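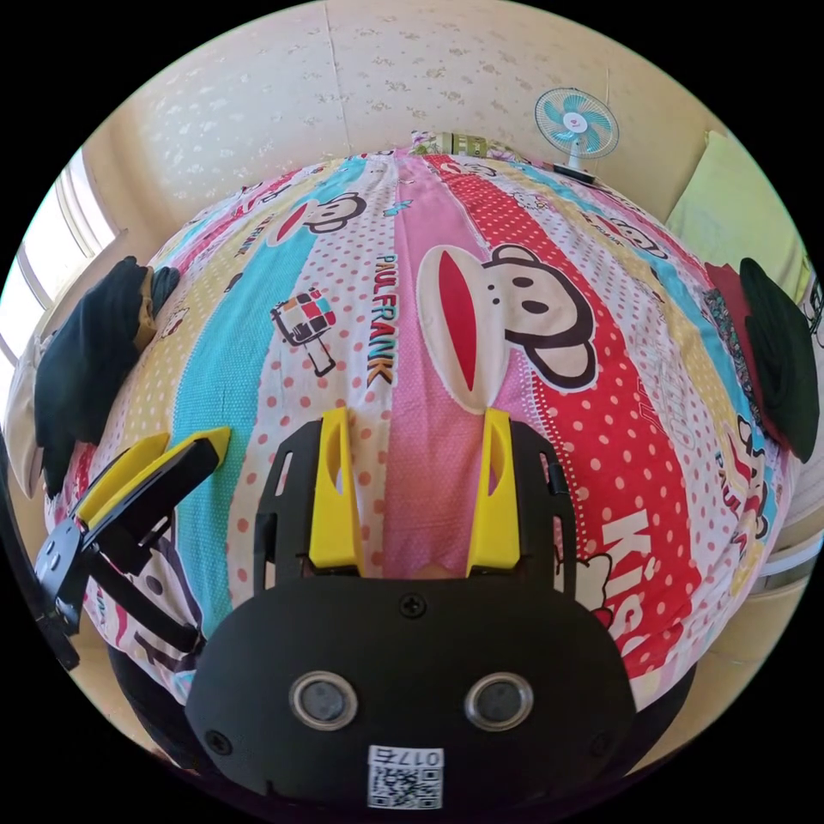 Figure 9.1 A striped and spotted Paul Frank quilt on a bed. Printed bedding of this kind is considered in Section 9.2.

Chapter 9
Bed Coverings and Their Care

Learning outcomes

By the end of this chapter you should be able to:
name the main parts of a quilt and state the purpose of each;
select a covering suited to the sleeper, the bed and the season;
read a care label and plan a wash accordingly;
make a bed to the standard set out in the Practical Record;
store bedding between seasons without damage to the filling or the cloth.

Key terms
backing, border, colour-fast, filling, loft, motif, quilting line, repeat, turn-down

Introduction

The bed covering is the largest piece of cloth in most bedrooms. It keeps the sleeper warm, protects the sheets from dust during the day and, more than any other item, sets the appearance of the room. It is also handled every morning and every night. Students who have completed Chapter 8 will be familiar with sheets and pillowcases, which lie next to the skin and are washed often. A quilt is washed less frequently, is heavier when wet and takes much longer to dry, so its care has to be planned.

The word "quilt" is used loosely in everyday speech. In this book it means a covering made of a top cloth, a filling and a backing, held together by lines of stitching. A bedspread may have no filling at all. A duvet has a filling but is used inside a separate cover, and it is the cover that goes into the regular wash. When taking instructions from a householder or a supervisor, find out which of these is meant.

9.1 Choosing for the sleeper

A covering should be wide enough to hang evenly on both sides of the bed and long enough to allow a turn-down at the head. Measure the mattress, including its depth, before measuring the quilt. A covering which is generous on a thin mattress may prove too short on a deep one.

Weight deserves equal attention. Young children and elderly people may find a heavy quilt tiring to move, and two light layers will often serve them better than a single thick one. Babies are a separate case and are dealt with in Chapter 12; the advice given here should not be applied to cots.

9.2 Pattern and colour

Plain bedding is easily matched and easily replaced. Patterned bedding conceals small marks and gives a room character, and in a child's room it is frequently the child who chooses it. Stripes, polka dots and cartoon faces may all appear on one cloth, as they do in Figure 9.1, where a large monkey face is printed over a red spotted stripe and smaller faces are placed elsewhere.

Two practical points arise. The first concerns direction. A print with faces or lettering has a right way up, and the bed should be made with this in mind. Stripes offer a useful guide to the eye – if they run true to the side of the mattress, the quilt is straight. The second concerns dye. Strong reds and pinks printed beside white should be tested before the first wash. Press a damp white cloth against an inside seam for 30 seconds and examine it in daylight. If colour has come away, wash the article alone and in cool water.

Case study: The linen room at Tolldale

Tolldale is a residential school with 229 beds. Until recently all its quilts were plain cream, and pupils were asked to leave their own bedding at home. The housekeeper, Lucinda Pettigrew, changed the rule after the parents of younger boarders reported that their children were slow to settle. Pupils may now bring one quilt each, marked with a name tape at the foot.

The change made work for the linen room. Patterned quilts could no longer be washed in mixed loads, and drying space ran short in the first winter. Her assistant, Lino Marchetti, drew up a rota by house, with dark and bright colours washed separately from pale ones. Quilts are now sent home for cleaning in July.

Discuss in pairs: What did the school gain by the new rule, and what did it cost? Would the same arrangement suit a small hotel?

Before you begin Section 9.3

Bring to the next practical class one quilt or bedspread from home, together with its care label if this has been removed. You will also need your Practical Record and a tape measure.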